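Mixing object layouts when collecting demos for a two-arm table setup

Posted in Robot Learning Help, 27 Oct 2018

Pejman Talebi
We are collecting demonstrations at our Varkville site for a table-setting policy. Two arms, operators teleoperating both, candles and candlesticks as the objects. We have over 200 episodes so far. The policy does fine with the short pieces and poorly with the tall thin candlestick. It closes beside the stem or bumps the cup. Should I collect more of the same, or change the layouts first? A typical layout:

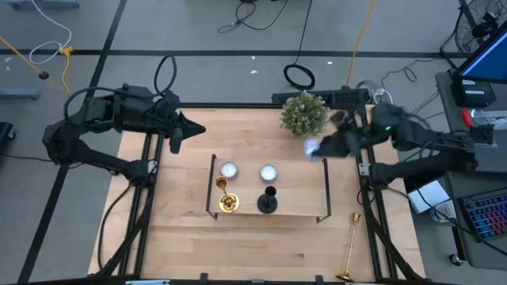
Candles and two holders on the tray, tall gold candlestick off to the right.

The tall one has started near that corner in most episodes. Each episode ends when the operator presses the key, and failed grasps are thrown out.

Marlene Miranda
Change the layouts first. If the tall piece nearly always starts in the same corner, the policy learns the corner. Move it to 4 starting spots and swap which arm picks it up. Also keep the failed grasps where the operator recovers. We threw ours out on the Nindico job and had to record them again in November.

Dario Monti
more data. it fixes most things

Iolanda Vasconcelos
I agree with Marlene on layouts, but look at your wrist views too before you record anything else. Ronaldo Figueiredo sent me one from the same setup:
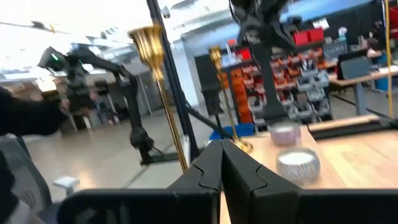

Wrist view, gripper closed, large gold candlestick leaning left behind it.

The lower stem goes out of sight behind the gripper. If a lot of your approaches look like that, the wrist camera can't help much with the last bit of the grasp. Ask operators to come in with the fingers open and stop briefly before closing. Then train on a small batch, two operators, and compare it with what you have. Check that the timestamps on both arms line up as well.

Pejman Talebi
Thanks. Starting on new layouts and keeping the recoveries. Will check the timestamps tonight.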